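Clirnard: a room list for old country houses

README for version 2

I started Clirnard after a wet November afternoon at Prerulbridge, when I wanted to know which rooms had been galleries before the house was let out for weddings and all I could find was a tea-stained leaflet. So this is a plain CSV of rooms in old houses, the sort with a drive, a lake and a gift shop. There are 200 houses in it and 2,000 rooms, one room per row, and the whole thing opens happily in a spreadsheet.

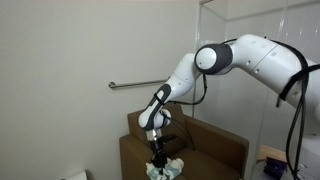 Each row has 12 columns. Most of them explain themselves (house, floor, room name, former name, current use), but the furnishings column gets me the most mail, so a word on that. I keep it very plain and I don't guess at makers or dates. The brown upholstered armchair against the off-white wall would go in as "armchair, upholstered, brown" and the wall color would get "off-white" in its own column, and that's all I'd write unless a guidebook gave me more. If you want "Georgian library chair with later castors" you'll have to join on somebody else's inventory!

Room names are a mess and I've left them that way on purpose. Bididow has a Blue Room that was painted yellow before the family sold up, and Duan has three different rooms called the Morning Room depending on which guidebook you trust. The name column uses whatever is on the door today. Older names go in former_name, split with semicolons, oldest first.
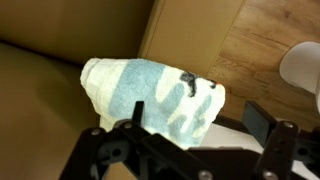 I took the same line with dates. A house built in one go gets one year, and a house that grew a wing every time someone married well gets a range, plus a note if the sources disagree. Blank means I don't know. It doesn't mean the room is undated, and please don't fill blanks with the date of the main house - I did that in version 1 and spent weeks undoing it.

Bedrooms and service rooms are thin. Owners love to talk about the ballroom and get vague once you ask about the back stairs, so don't use this to work out how many bathrooms a typical house had. I'm adding them slowly as people send floor plans.

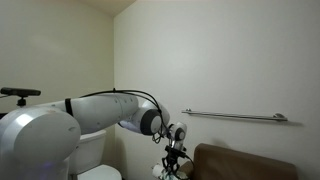
Small beige-walled room, probably a bathroom.

Known problems: two-story halls are listed on the lower floor only, attics are patchy, and chapels count as rooms if they share a wall with the house. Accents in the notes column break in some older spreadsheet programs, so import as UTF-8.

You can use the file for anything you like, paid work included. A credit is nice. Corrections are even nicer, especially if you can tell me which guidebook or plan they came from. I usually merge them on a Tuesday evening.

Related
- Clirnard garden buildings list
- Notes on the Prerulbridge floor plans
- Bididow room names, old and new
- Changes since version 1

Contact | Copyright Clirnard | Back to top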